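Stop blaming the gripper
Opinion, February 6, 2018

Every time a tube cell starts dropping things somebody orders new fingers. Seen it at Greler, seen it at Rustlow, did it myself once and felt pretty silly. New fingers, same drops. Seven times out of ten (my guess, no spreadsheet) the trouble is the rack position, and the rack position is wrong becuase whoever set up the cell taught it one time and went home.

So. My view. Re-teach the racks every 60 days, whether the cell is complaining or not. Both racks, all corners. Do it in the simulator first, then at the bench, slow speed, cap colour and label in plain view so you know which tube you're arguing about. Red rack, yellow rack, doesn't matter, same routine. 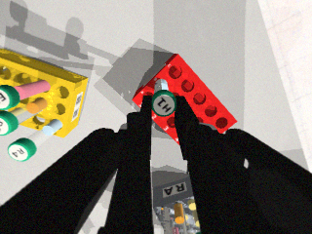
How long does a re-teach take?

Two hours if the fixtures are clean, most of a morning if they aren't.

Cheap, next to nearly 3,000 dollars for a set of fingers you didn't need. Somtochukwu Adeleke argues with me on this. Says a well bolted rack doesn't wander, and that re-teaching only adds somebody's bad Monday to the numbers. Fair point about bad Mondays. But racks get lifted out, wiped, put back by people in a rush, and a small error at the corner is a bigger one at the far hole. Then the tube goes in on a lean, the finger takes the load and the finger gets the blame.

Write the old values down before you overwrite them. Pencil is fine. Zerkel's cell had no record at all and we spent the whole of September guessing what centre used to be.

Fingers do wear, sure. Check them last.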